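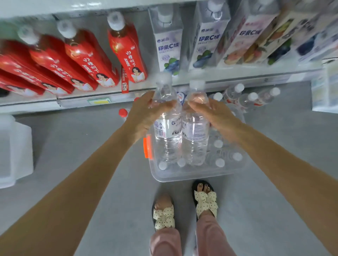

FOR IMMEDIATE RELEASE
Dec 31, 2025

Flenel publishes results of its shelf restocking study: the small shop still needs hands

HEYWOOD - Flenel, a company that studies automation for small retail shops, today published the results of its first study on restocking work. The question was a simple one: can a machine today fill the shelves of a small grocery store without help from a person? The answer of the study is no, not yet, but some parts of the work are closer than the company expected.

The study began in September. Store workers did their usual restocking while the work was recorded from the position of their own eyes. From these recordings the team selected 2000 short tasks, such as taking water bottles from a bin, laying drinks on a shelf or turning a carton so that its front can be read. The company's test machine, called Tulum, then tried 487 of the tasks in a practice aisle at the Heywood office.

Tulum did well when one bottle stood alone and had free space on all sides. It had much more trouble when bottles were packed tightly in a bin and only the caps and shoulders could be reached. Clear plastic was also difficult, because ceiling lights make white reflections on it and the machine misjudged where the side of the bottle was. A person takes two such bottles at the same time, one in each hand, and does not stop to think about it. Tulum was tested with one bottle at a time only.

"We were asked many times when the shop worker can go home and the machine can stay," said Ekaette Haruna, head of research at Flenel. "I do not have a date to give. Lifting a bottle is mostly solved for us. Taking it out from between its neighbors, near the floor, in a narrow aisle where customers walk - this is the part we must still learn."

The study also looked at the shelf itself. In small shops the products do not always stand in straight lines. Bottles may lie on their sides, and tall cartons may lean. Workers adjust to this without instructions, but each new arrangement had to be prepared for Tulum by an engineer.

Jonalyn Lumanlan, who trained the store workers for the recordings, said that the workers were interested in the results and also critical. "They told us the machine is too polite with the bottles," she said. "They push a little with the fingers to make room. We did not have this in our plan, and now we have it."

In the next stage, Flenel will work with the equipment maker Clakmont on a new gripping hand for round and soft packages. The test will take place in 10 small shops. During this stage a worker will be present in the aisle at all times, and the machine will not operate when customers are near. Flenel does not plan to sell Tulum before this stage is finished.

The full report is available on request and free of charge for shop owners.

Press contact: Neville Stockdale, Flenel press office, Heywood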